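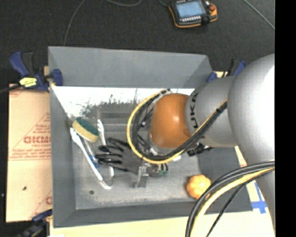
Photo: Dušan Zelenák / Verkside

Once you've got a gripper bolted on and talking to the controller, the next thing is finding out whether it can pick up anything awkward. I start with a work glove every time. Boxes are easy and they'll flatter any gripper you own!

First, clamp the bin down. I use three clamps, and I give the rim a good shove before I run anything. Then check your cables – swing the wrist through its full range at low speed and watch the loop near the orange joint. If it drags on the bin wall, re-tie it now.

Toss in the glove, a scrubber and a couple of long-handled tools, plus something round and lumpy off to one side. Keep the pendant where you can reach the red button.

Go for the cuff of the glove first (Khurram Pirzada talked me into this and he was right). Do 70 tries with the Shim fingers, swap to the Panard set, do 70 more, and shuffle the bin every 7 picks. Write down misses and drops separately, they're different problems.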